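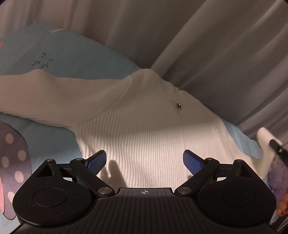
Source: Plutus Knitwear Set, Cosgrove release. Reuse permitted with credit.

Plutus Knitwear Set

README and data card, version 6

Overview

Plutus is a set of 1220 color stills of knit garments on beds, with labels for garment type, knit structure, layout and fold stage. It covers 36 garments in 42 bedding setups. The stills were collected in private homes in Grernirthorpe between September and March.

The set is meant for work on garment recognition, fold-stage labeling and the separation of pale cloth from pale backgrounds. Version 6 replaces the Cosgrove preview, which had no knit labels.

Contents

stills/ holds the pictures, in one folder per garment
labels.csv has one row per still
garments.csv has one row per garment
bedding.csv has one row per bedding setup
splits/ holds train, validation and test lists
CHANGES.txt

Garments

All garments are adult sizes. Most are pullovers and cardigans; the rest are vests and two knit dresses. Garments were worn and laundered before collection, so some pilling and stretched cuffs should be expected. Fiber content was copied from the care tag where one was still attached and left blank otherwise.

Knit structure takes one of these values: plain, rib, cable, mixed. A garment is labeled rib when ribbing covers the body as well as the cuffs and hem. The off-white sweater in the opening still is labeled rib, with ribs running lengthwise along the sleeve.

Buttons, snaps and zippers are recorded in the hardware column as yes or no. A single button is enough for yes, and the same sweater gets yes for the round metallic one near its neckline. The set does not record whether hardware is decorative.

Bedding

A bedding setup is one sheet or cover on one bed. Changing the sheet starts a new setup. Columns in bedding.csv:

base_color: the main color of the top layer
pattern: none, stripe, check, floral, lettering, other
surface: smooth, wrinkled, quilted

Lettering covers any printed words, including cursive script. The words are not transcribed. On light blue sheets with dark script, only part of the text tends to be readable once a garment is on top, and annotators did not agree closely enough for a transcript to be useful.

Layout and fold stage

Layout describes how the garment lies relative to the long side of the bed: straight, diagonal, bunched. Diagonal applies when the line from neckline to hem is clearly off both bed axes.

Fold stage is a whole number.

0: bunched or piled
1: spread out, no folds made
2: one sleeve folded in
3: both sleeves folded in
4: body folded once
5: body folded twice or more

Stage is judged from the single still, without reference to neighboring stills. A sleeve that lies across the body by chance gets the same stage as one folded there on purpose. A cuff being held or pinched does not change the stage.

Labeling

Each still was labeled by two annotators using the Prelus form. Disagreements went to a third reader. Fold stage produced the most of them, mainly between stages 0 and 1 for heavy cardigans. Garment type produced almost none.

Known limits

White and off-white garments are over-represented. Results on dark knits should be reported separately.

Lighting was whatever the room offered. Shadows cross many garments, sometimes as a dark band over the ribbing and sometimes in the shape of a hand, and both can be mistaken for a fold line. No shadow labels are provided.

Curtains, pillows and headboards are unlabeled background.

Children's clothing and woven shirts are outside the scope. Wet garments were not collected.

Splits

Splits are made by garment, so no garment appears in more than one list. Bedding setups do repeat across lists. Users who need unseen bedding at test time should rebuild the lists from the setup column in labels.csv.

Citation

Cite as: Plutus Knitwear Set, version 6, Grernirthorpe. Label corrections can be sent with the still name, the column and the proposed value. Accepted corrections are listed in CHANGES.txt.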